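Home Projects Notebook People Contact

Notebook, August, 9.40

Bedroom corner, Wateveck house. Today the subject is the bed as a folding place, before we decide if Stakham gets the same furniture. Magnus Pollock wants the notes on paper by lunch, so I write as I go.

The sheet is the white one, a little cream. I put it on at 9.15 and pulled it from the head side only, which I think was a mistake. Towards the head it lies well. At the rounded front corner it makes loose folds and hangs down towards the floor. Small clothes lose their edge in these wrinkles, and one has to search with the fingers for the hem. 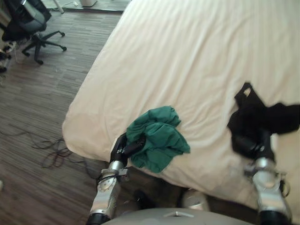 Should the sheet be tucked in before the folding starts?

On this bed it is better to tuck it at the front corner first and then pull it flat from the opposite side.

Colours: the green piece is easy to find on the sheet even when it is bunched up. The black one is more difficult for me. Its folds hide each other, and I took the narrow loop at the top for a sleeve at first. Next time I sort the dark things by the window - Ogilvie did this in the spring and was content with it.

Height of the mattress top is 81 cm with the topper. For me it is good, for Magnus a bit low. The cost sheet for Stakham says 1,702 for bed and topper together, I did not check if delivery is inside.

To do: wash the 2 spare sheets, ask Hondulov for corner clips, measure again without the topper.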